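Search this book Enter keyword Go

Chapter 7
Permissions and Updates on Mobile Devices

An app installed on a phone can do very little by itself. To read the contact list, use the microphone or find out where the phone is, it has to ask the operating system, and the operating system has to agree. The set of things an app may do is called its permissions. This chapter deals with how permissions are asked for, how they change when an app is updated, and how a store checks them.

7.1 Asking at install and asking at run time

Early phone systems asked for everything at once. The user saw a list before the app was installed and could accept the whole list or go without the app. Most people accepted. Later systems moved the question to the moment of use, so that a map app asks for location when the map is first opened. The user may say no and carry on using the parts of the app that do not need it.

Run-time permissions put more work on the developer. Every call that depends on a permission must be ready for a refusal, and must also be ready for a permission that was granted last week and has been taken away again in the settings.

7.2 A case to work with

Throughout the chapter we use a small note-taking app called Plomach, published by a firm named Prestance. The first version asked for storage only. An update released in August added voice notes and asked for the microphone as well. It also asked for location, which no feature in the app used. The request came from an advertising library called Aoki that had been added in the same update.

Within 12 days the app had 3,443 new reviews, and 347 of them mentioned the location request. Prestance removed the library and issued a further update. The release note for that version was dated 24 Oct 2019 and said only "bug fixes".

Three points from this case come up again later. A library runs with the same permissions as the app that contains it. Users notice a new request more readily than an old one. A release note need not tell the user what has changed.

7.3 Testing a permission change

Before an update goes out, each permission should be tested in four states: never asked, granted, refused, and withdrawn after being granted. The last is the one most often left out. Tests should be run on a clean install and also over the top of the previous version, as stored settings can hide a fault.
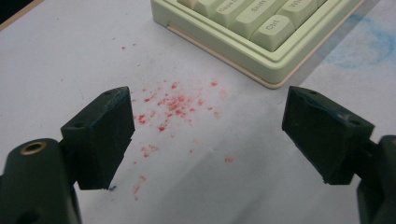 Fig. 7.1 Gripper fingers over a pale work surface.

A store runs its own checks too. The Fetville store, used in the exercises, compares the permissions listed by the new version with those of the old one and holds back any update that adds a sensitive permission to an app with more than 2,000 users. Held updates are read by a person before release. Section 7.4 sets out the comparison step by step, beginning with the manifest file.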